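Marbled paper and too many samples: a visit to Pirnside

I've wanted to get to the Pirnside open day for years, and on 8 July 2023 I finally made it. It's a two-hour drive for me, the last part behind a hay truck, so I missed the welcome coffee and walked straight into the Magesa hall with my jacket still on.

Magesa prints wallpaper and wrapping paper, mostly big swirly patterns that look like old marbled endpapers. I love that stuff (my hallway is proof, ask my poor sister). The guide told us they keep 214 patterns in the catalog and that a short run is 2,000 sheets, way more than I'd ever need, but they do sell offcuts at the door! I bought the coral and lilac one and a green I already regret a little.
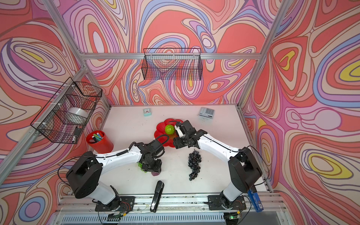 The color kitchen was my favorite stop. They mix everything by weight, and there's a wall of little cards going back to the first batches, each with a thumb-sized smear of ink and somebody's handwriting. We got to match a peach from a card. Mine came out like canned salmon - the woman next to me nailed hers on the first try.

Lunch was in the Istis building across the yard, potato soup and rye bread for $2, and there were 70 of us on the tour so the line went out the door. Get there early if you go. The Simaslow paper stand was in there too, and their heavy cream stock is gorgeous, but they only take cash and I'd spent mine on offcuts.

Parking is in the field behind the hall, and it's bumpy. They're doing a smaller one in January with a marbling workshop, and I've already put my name down.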